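The Long, Slow Business of Teaching an Arm to Pick Up a Block

By the time I got to Vunwood, Fatima Adams had already thrown out her first batch of the morning. She was very cheerful about it. "Bad grasps are fine," she told me, pulling up a second chair. "Bad labels, I can't use."

I'd come expecting something a bit grander, I admit. What I got was a metal bin, some coloured blocks, an arm and a spreadsheet, plus a kettle that takes an age. Fatima runs the picking project here for Dasamitz, and her job for most of the winter has been collecting examples – one attempted pick after another, each saved with its pictures, the arm's movements and a note of how it ended. The learning system, which the team calls Longo, gets fed the lot overnight.

When I visited, the tally stood at 2,652 attempts. Of those, 2,515 had passed her checks and gone into the training set. The rest sit in a folder called "sorry", and she does go back through it on slow afternoons.

It's oddly gripping to watch. You find yourself leaning to one side, as if that might help! Red blocks, green blocks, a bit of a jumble in the bin, and then the wait while the arm makes up its mind.

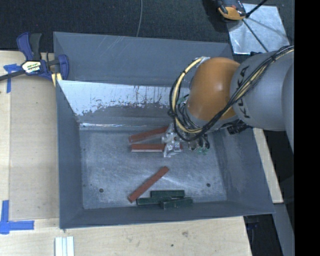
Why not just program the arm to pick up each block?

You could, if the blocks always lay in the same spot. Once they're tipped in any old how, leaning on each other or tucked against a wall, there are far too many arrangements to write rules for, so the system learns from lots of tries instead.

The awkward ones are what Fatima is really after. A block on its own in the open teaches Longo very little by now. Two side by side, or one jammed into a corner, are worth a dozen of those. In February she spent a whole week on nothing but corners and came away with 263 examples, and she says she still sees them when she shuts her eyes.

Failures go in too, which surprised me. If every example ends happily, the system never learns what a poor grip looks like, and it'll go for a hopeless one with total confidence. So a slip gets saved and marked as a slip.

After lunch (cheese rolls, eaten well away from the bin) she let me do the marking for a run of 43. I got two wrong. She spotted both in seconds and changed them without a word, then went to put the kettle on again. Next month the whole set goes over to the Dikberg site, where another team will try it on an arm that has never met these blocks, and she's already fretting about the lighting.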